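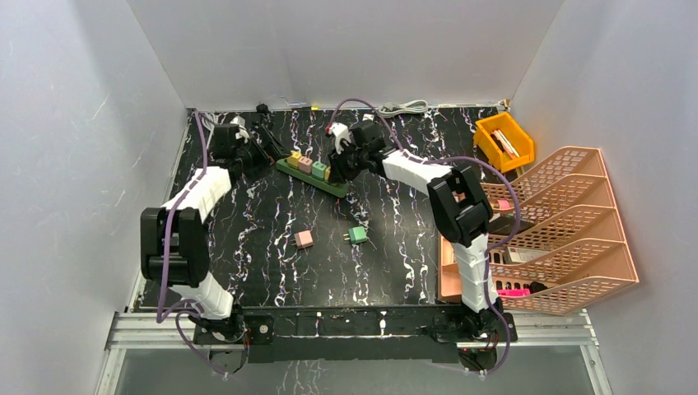 Both grippers at the green tray, two plug pieces still on the table.

June 23, 2023
Gripper comparison, bench 2, with Leszek

Today we tried the short fingers again on both arms, same task as before: plug pieces and blocks into the dark green tray. Programme by Lucyna, speed not changed. I wrote down 21 runs with the short fingers, and 8 of them I had to stop by hand.

What I noticed:

The fingers are wide for such a narrow tray. When the right one comes over the end block, it hides part of it from the fixed camera. Lucyna thinks this is why the position estimate jumps at the end of the move. I am not sure yet, I would like to see the logs first.

The tray lies diagonally, as Elżbieta asked. With the tray parallel to the rail the two wrists have more room, but then the test is too easy.

The plug pieces are harder than the blocks. Their prongs are thin and the left gripper tends to turn the piece when it closes. I lowered the closing force to 49 in the controller (it was 200, surely a leftover from the Kilton test). Better, but now a block slips sometimes.

The purple tubing on the right arm makes a wide loop over the peach organizer. Leszek wants it shorter. I would leave it until we check the full reach, a tight tube pulls on the wrist.

To do: long fingers from Wurko, same number of runs, same tray angle. Ask Floarea if she still has the rubber pads in light grey – the colour matters for the camera. Move the orange bin further back?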